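Shared kitchen at Gilbert building gets new counter layout

The ground-floor kitchen in the Gilbert building has been rearranged under the Nendura refit program, with the small appliances now grouped along the window side. The toaster and the microwave stand next to each other, and dishes are kept to the left of them.

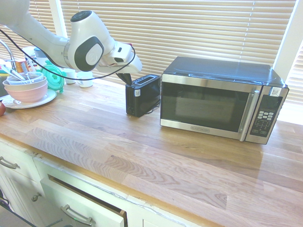
By Nadège Lemaire
Building and Facilities | April

The layout went into use this month. It puts the single-slot toaster directly beside the microwave, a BLACK+DECKER unit with a stainless steel door handle. Bowls and metal utensils share the left side of the counter, within reach of anyone making breakfast.

Zestetti, the firm that drew up the plan, set aside 849 dollars for the work. Most of that went to a new outlet and to surface care. Tenants had asked for a longer clear stretch of counter for preparing food, and for the blinds to stay.

The plan also covers the kitchen's wood surfaces. Zestetti's notes call for a food-safe oil, applied with a cloth along the grain and wiped off after 20 minutes. Seams between strips get a second pass — that is where crumbs and water tend to collect. Small marks are to be left alone unless they can be felt with a fingertip.

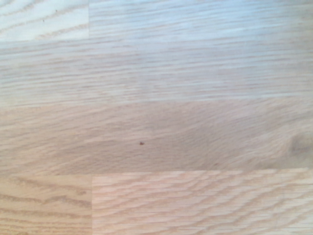

Can a hot pan be set straight down on oiled wood?

Use a trivet. Oil slows the uptake of water but gives little protection against heat, and a scorch mark has to be sanded out.

Oiling will be repeated every three months. A second kitchen, in the Ruritz annex, is next on the list and will be closed for up to 5 days. Tenants there are asked to empty the lower cabinets before work begins.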